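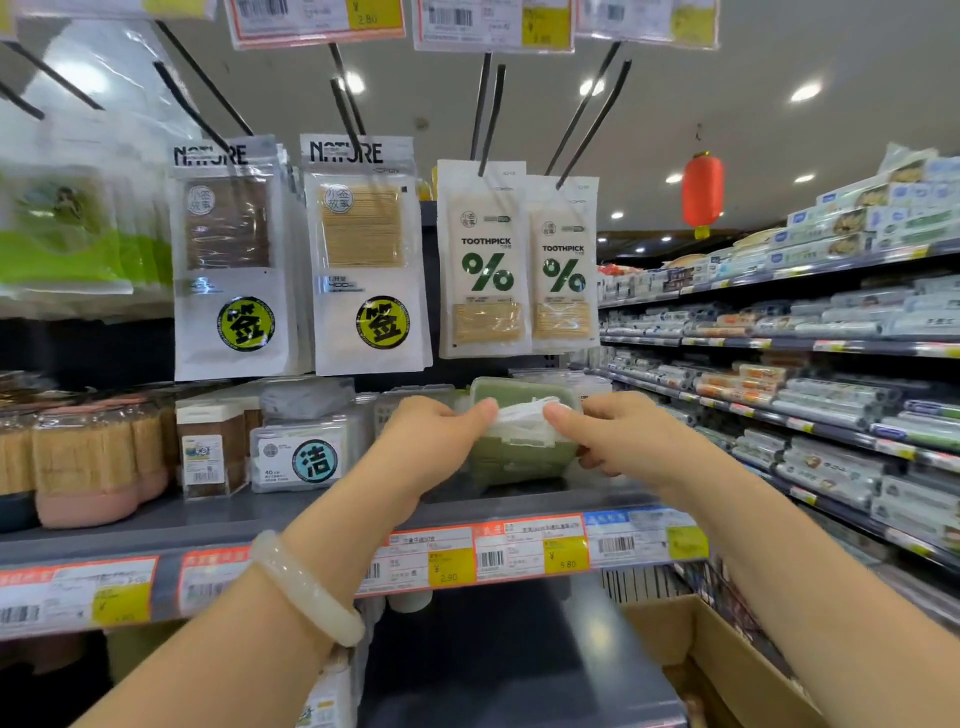 Prekeo reorganiza corredor de descartáveis e fixa novo padrão para palitos de dente

23 de maio de 2024

A rede de supermercados Prekeo concluiu a revisão do layout do setor de utilidades domésticas em 12 lojas. A mudança atinge palitos de dente, filme plástico, papel-alumínio e itens de mesa, que passam a ocupar um trecho contínuo de corredor.

Pelo novo planograma, os pacotes leves de palitos ficam pendurados em ganchos metálicos acima da prateleira. Potes e caixas vão para a superfície logo abaixo - a mesma categoria em dois níveis. Os rolos e as caixas de filme seguem no restante do corredor.

As etiquetas de preço foram padronizadas nas duas posições: código de barras e bloco amarelo com o valor, tanto na borda da prateleira como nas placas suspensas. Entre os preços expostos há itens a 2,80, 2,90 e 5,80 yuans.

Segundo Siiri Lahtinen, responsável pelo sortimento, o setor reunia 70 referências antes da revisão e passou a trabalhar com 40. Foram retiradas sobretudo embalagens de tamanho repetido. A marca 小签故事, vendida em pacotes com janela transparente, permanece na linha.

A reposição também muda. Caixas plásticas devem ser alinhadas pela frente, com a etiqueta do produto voltada para o corredor, e o estoque excedente fica atrás da primeira fileira. A conferência é feita 2 vezes por dia.

O projeto foi elaborado pela consultoria Evstead e testado em abril em uma única loja. Orvokki Niskanen, gerente de operações, informou que a próxima etapa abrange o setor de limpeza - ainda sem prazo definido.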